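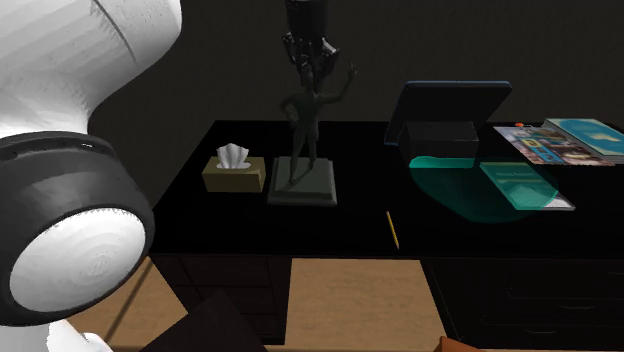
El bronce en el despacho: la pequeña escultura y su lugar en la vida de trabajo

26/5/26

La escultura de pequeño formato ocupó durante generaciones una posición secundaria en los estudios sobre artes decorativas. Situada entre la obra de arte y el objeto de uso, quedó con frecuencia fuera de los catálogos de los museos y también de los inventarios domésticos, donde solía figurar bajo la denominación genérica de «adorno de mesa». El archivo de la fundición Saditz, abierto a la consulta desde el pasado mes de septiembre, permite examinar con mayor detalle la producción y la circulación de estas piezas.

El fondo comprende 1000 fichas de taller y 22 libros de encargos. En ellos se registran el modelo, la aleación, el acabado solicitado y, en muchos casos, el destino de la pieza. Predominan los despachos de abogados, las notarías, las casas de comercio y los consultorios médicos. La figura alegórica de pie fue el tipo más demandado, por delante de los bustos y de los animales.

Del molde a la pátina

La fundición trabajó principalmente a la cera perdida, procedimiento que exige obtener una cera a partir del modelo original, revestirla de material refractario y sustituirla por el metal fundido. Para las series más económicas se recurrió al moldeo en arena, con piezas ensambladas y repasadas a cincel. La diferencia se aprecia en las juntas y en el interior de la base, zonas que el comprador rara vez examinaba.

La conservadora Burgi Hubmann, responsable de la catalogación, ha dedicado especial atención a las pátinas. Los libros recogen cuatro tonalidades habituales, desde el pardo claro hasta un bronce muy oscuro que los clientes pedían para los interiores revestidos de madera. «El color se encargaba con el mismo cuidado que el tema», señala Hubmann. «Hay cartas enteras dedicadas a un matiz de marrón».

Regalo, premio y herencia

Una parte considerable de los encargos respondía a usos ceremoniales. Las jubilaciones, los nombramientos y los aniversarios de empresa generaron una demanda constante. La casa de seguros Marti adquirió 200 ejemplares de una misma figura para distinguir a sus empleados de mayor antigüedad, y varios de ellos han reaparecido en colecciones particulares con la dedicatoria todavía legible en el zócalo.

El historiador Jonas Kuster sostiene que estas piezas deben estudiarse junto con los muebles que las acompañaban. La altura de la figura guardaba relación con la del tintero y la lámpara, y algunos fabricantes de escritorios, entre ellos Zamik, recomendaban medidas concretas en sus catálogos de venta.

Criterios de conservación

El bronce patinado admite pocas intervenciones. El polvo debe retirarse con un pincel suave, y conviene evitar los productos abrasivos y los limpiametales, que eliminan la pátina de forma irreversible. La aparición de manchas de color verde claro y aspecto pulverulento puede indicar corrosión activa y requiere la consulta de un especialista. Se aconseja asimismo sujetar la figura por la base al trasladarla, nunca por los brazos o los atributos, que suelen estar soldados o atornillados.

La sala Distgate acogerá una selección de las piezas catalogadas, acompañada de modelos en yeso y correspondencia comercial. Los libros de encargos pueden consultarse previa solicitud por escrito dirigida al archivo.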